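Hunance H-30 Hand-Held Gripper

Two-finger gripper with trigger handle and wrist-side camera. Sold singly or as a left/right pair. Order code 2000-13.

Finger pads: textured, replaceable

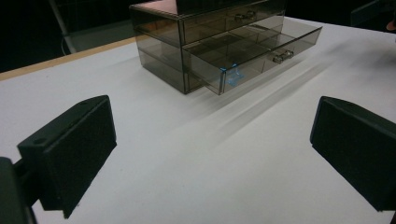 Pads from the earlier Vivis model fit without an adapter. Check pad alignment before each comparison run.

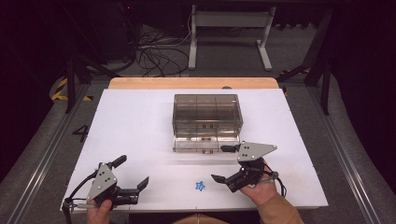
Left and right units over the test board, fingers open.

Drawer test by Armindo Figueiredo, Trala, in March. Bench sheet 404 on request.

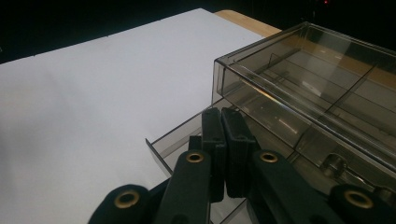
Finger pads at the tray edge.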